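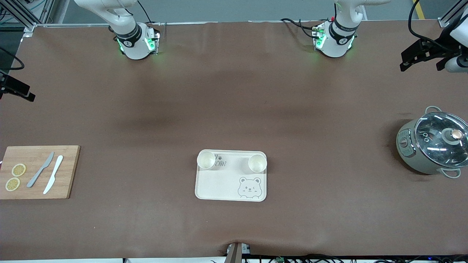 Search this site
Enter keywords
Search

Sandamali Akanda has been covering worktables for 11 years, first at a frame shop called Herath and now at Potia, where she looks after the benches and the supplies. When I asked what most people get wrong about a table covering, she answered before I had my notebook open.

"They pull it too tight," she said. "They think it should look like a bed in a hotel. Then somebody leans on the front edge and it tears at the corner, and you're doing the whole table again."

She prefers to leave a little slack over the front. A small sag there doesn't bother her. Creases in the middle bother her only if people are going to write or cut on that part of the table, and in that case she smooths them from the center outward with the side of her hand.

At Herath the tables were covered with brown paper from a roll, changed as soon as it got marked. The job was mostly picture mounting, and a smear of glue on the paper could end up on the back of somebody's print. "We went through a lot of paper," she said. "I could change a table in eight minutes, and that was with moving the tools off and putting them back."

At Potia she uses both paper and cloth, depending on what the table is for. Paper goes on anything that will see glue, ink or oil. Cloth goes on the sorting and packing tables, where it deadens the noise and keeps small parts from rolling. She buys the cloth from Drondero, in brown, and she was firm about the color.

"White shows everything and it glares under the lights. Black hides screws. Gray is fine, but our floor is gray and I like to see where the table stops. Brown gets darker patches after a while and people ask me if it's dirty. Sometimes it is. Mostly it's just been handled."

I asked how she decides when a covering is finished. She said she runs her palm across it. If it feels gritty or sticky, it comes off. If it only looks uneven, it stays.

Fastening is where she and her colleague Martti Suominen disagree. Suominen builds the benches and would like nothing put into them at all. He uses spring clamps along the back and one at each end. Akanda uses double-sided tape on the underside and finds the clamps get in the way of her knuckles.

"The tape leaves a line," Suominen told me when he came by for a tape measure. "You get it off with a scraper and then you've got a scraped bench."

"He's right about the line," Akanda said after he had gone. "It's on the bottom. I don't look at the bottom."

They did agree about depth. Both said that most long tables are too deep for one person to reach across comfortably, and that the far half ends up as parking for cables, tape rolls and coffee. Potia has a rule about the coffee. Cables are harder. Akanda lets them lie along the back edge as long as the front stays clear, and she lifts them when she changes the covering – she used to work around them, and the old paper would rip and stay caught underneath.

She tried a ready-made mat once, a Flurkix, ordered in October and returned the same month. It arrived rolled, and the ends would not lie down. She put books on it for a week. "It was a good mat in the middle," she said.

I asked for a number, because readers always write in and want one. She said that if you are covering a table for the first time, cut the piece about 45 centimeters longer than the top. That gives you enough to fold under at both ends and still trim it square. Width she does by eye.

"Measure the table yourself, though. Don't trust what it said on the bench when you bought it. I had a roll of 100 meters cut up wrong at Herath that way, and we were using short pieces under the paint cans until I left."

Before I went she was due to change the packing table by the door. She had already found the scissors, and asked me to hold the other end of the cloth.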